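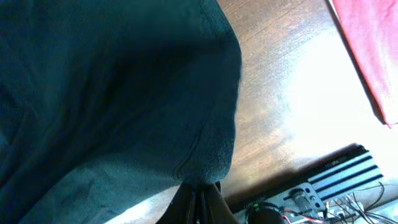 2020-06-21, Trouser block, second toile

Picked up where we left off with the Woneck block. First toile had drag lines pointing at the crotch from both sides and the back waist pulled down on sitting. Lertchai's note on the pattern card says "crotch too short or hooked wrong, not sure which." I think the back extension was too short and the seat angle too upright, so both got changed this time.

Changes to the back piece only:
Slashed across at hip level and opened 2 cm at center back, hinged at the side seam.
Added to the crotch point at the inseam and redrew the curve flatter at the bottom.
Trued the inseam below that so it still matches the front at the knee notch.

Cut in the medium calico from the Bameslow roll. It has more body than the stuff we used for toile one, so the two aren't a fair comparison on drape, only on fit. Grain marked in pencil on all pieces, hip line and knee line machine basted in red so they show from a distance. Seams left at 2.5 cm at the side and center back.

Sewing took 45 minutes including the waist tape. Skipped the zip and pinned the front closed.

Fitting, Vichien wearing:
Drag lines at the back crotch gone standing. One still there on the left when he steps forward, and it eases if I let the left side seam out at the hip. His left hip sits higher. Put a pin there and wrote it on the toile.
Back waist stays put on sitting now.
Hip line is level at the back, drops a little toward center front.
Excess under the seat, a soft vertical fold down the back thigh. I pinched out 4 mm per leg and it started to grab at the calf, so I took the pins out again. Leaving it. He needs that to walk.
Front crotch fine. Don't touch it.

Waist tape needs to be shorter than the pattern says. We said that last time as well and the card still has the old figure on it. Corrected it in pen.

Transferred the left hip change to paper as a separate left back and left front, labeled LEFT ONLY in large letters after the mix-up in December. The plain block stays symmetrical and goes back on the hook.

Still to do:
Walk the new back crotch seam against the front and check the join at the inseam for a point.
Lower center front waist slightly, blend to nothing at the side.
Order more pattern card from Thongsuk, we are on the last sheets.
Ask Lertchai if the Totdale trousers are to be cut from this block or the older one with the pleat. If it's this one I want a third toile in something closer to the real cloth before anyone cuts wool.

Toile two is on the rail with the pins still in it. Please leave them in.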